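November, bench two, late afternoon

Picking up from where I stopped last time, which was halfway through the second crawl of dye tests for the Eretti scarves. Quick recap for anybody reading over my shoulder: we've got two batches of wool, both sold as undyed, and they are taking the same madder bath in completely different ways. Batch A comes out a good brick red. Batch B comes out a sad salmon. I was blaming the alum. I'm not so sure now.

So today I went back to the scouring step. I'd been lazy with batch B (I'll admit it, the big kettle was busy and I used the small one) and the yarn was packed in pretty tight. When I pulled a skein out and dripped water on it, the drops just sat there on top, round as peas. Batch A soaks them right up. That's leftover spinning oil, I'd bet lunch on it. I pulled 904 grams of B back out of the "ready" bin and put it through a second scour with the Vameo soap, the plain one without scent, and a pinch of washing soda. The water came off the color of weak tea. Gross, and also very satisfying!

Second rinse ran clear. Drip test again: soaked in straight away. Okay then.

Remordanted everything in one pot so there's no arguing later. Alum only this time, no cream of tartar, and I brought it up slowly over an hour and then let it sit with the lid on. I did lose a little time in the middle because I couldn't find the long thermometer, which was in the sink the whole while under a colander.

Weighed out the madder after that. The new sack from Cetham is ground a lot finer than the old one and I really don't love it. It gets everywhere, it sticks in the fibers, and you're still shaking red dust out of the yarn a week later. On the other hand the color gives itself up faster, so maybe we use less. I put it in a muslin bag and tied the neck twice. Bag leaked anyway. Next time I'm trying the old pillowcase.

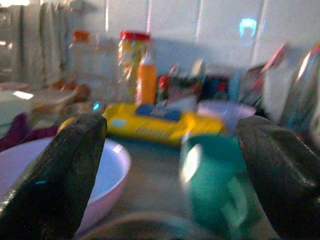
Bath notes

Tap water again, with a spoonful of chalk, same as the October pot. I know the book says keep madder under a simmer or it goes brown on you, and I was good about it for the first hour. Then it crept up while I was labeling tags and I caught it a bit hot. Turned it off, lid off, stirred like mad, and went and stood by it like a worried parent for a while. The first sample strand I fished out looked fine against the card, a touch more orange than I wanted.

Went back on at low heat and left it alone. Pulled a strand every twenty minutes and pegged them in order on the string by the window. They look great in a row, going from peach to tomato to something close to proper brick. Batch A and batch B are next to each other on the string and from across the room I can't tell which is which. I had to read the knots (one knot for A, two for B, please don't untie them).

I'm leaving both in the pot overnight to cool. No peeking, which is hard for me.

Things I want to remember

Do the drip test on every lot before it goes anywhere near alum. It takes ten seconds and I've now burned two weeks on skipping it.

The Vasconcelos order is for 2,000 meters of the brick red, and I'd planned to wind it all from batch A. There's only 1,234 meters of A left on the cones. So B has to match, or I have to make a phone call I don't want to make. If tomorrow's strands dry down the same, I'll go ahead and scour the rest of B in the big kettle, loosely packed, no cheating.

Spent bath is worth keeping. Last time I threw it out and then somebody asked for that soft peachy color for the baby blankets, of course. I've put the blue buckets by the back door with lids. Please don't use them for the floor mop.

We're low on soda and muslin, and very low on tags. I used up the good tags on this run and the last few skeins have masking tape, which will come off in the rinse, so whoever rinses should do those ones first and keep them apart.

Light test: I cut a short strip of each strand and taped them to card with half of it covered. They're in the south window. I'll look in two weeks and try not to fiddle with them before then.

Still to do in the morning: lift the yarn, let it drip, hang it somewhere out of the sun for the day, then rinse. Write down the dry color, since the wet one always fools me. Also clean the small kettle properly, there's a ring in it.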